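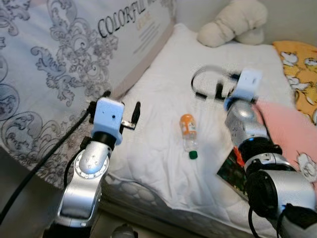 Suleiman Oyewole reckons a quilt should never see the inside of a washing machine, and has told me so twice.

Spare room bedding: wash it or air it?
Posted by hurkon_hill, 2024-10-10

I put the question to him after the guests left. White quilt, stitched all over, goes on the spare bed at our place in Irkbridge. He says hang it out of a window and leave it be. I say people have been sweating into it since July.

mothballs_381
Wash it. Forty degrees, half the powder you think, and no softener. Airing is what people did when they hadn't got a machine.

Chukwuemeka Nnaji
Forty? On a white quilt with stitching? Enjoy your new tea cosy. I do mine at 30 and it still came out a bit shorter on one side.

mothballs_381
Then you tumbled it too hot. The wash gets blamed for everything.

Chukwuemeka Nnaji
I don't own a tumble dryer.

evero_lane
Launderette. The big drum at Akpan's takes a double with room to spare, and a home machine just turns it into a wet football and walks across the kitchen. Costs more, but so does a new kitchen floor.

hurkon_hill
Akpan's it is, then. Suleiman has been informed and is taking it badly. Does it go in the dryer there or come home wet?

evero_lane
Low heat, stop it every so often and shake it out. Bring a book.

Reader comments (3)

Pillowcase: Ours has been aired for about 30 years. Smells of window.

dora_k: Still no mention of what the label says.

hurkon_hill: Label fell off in the last wash.

Contact us | © Irkbridge Household Forum | Back to top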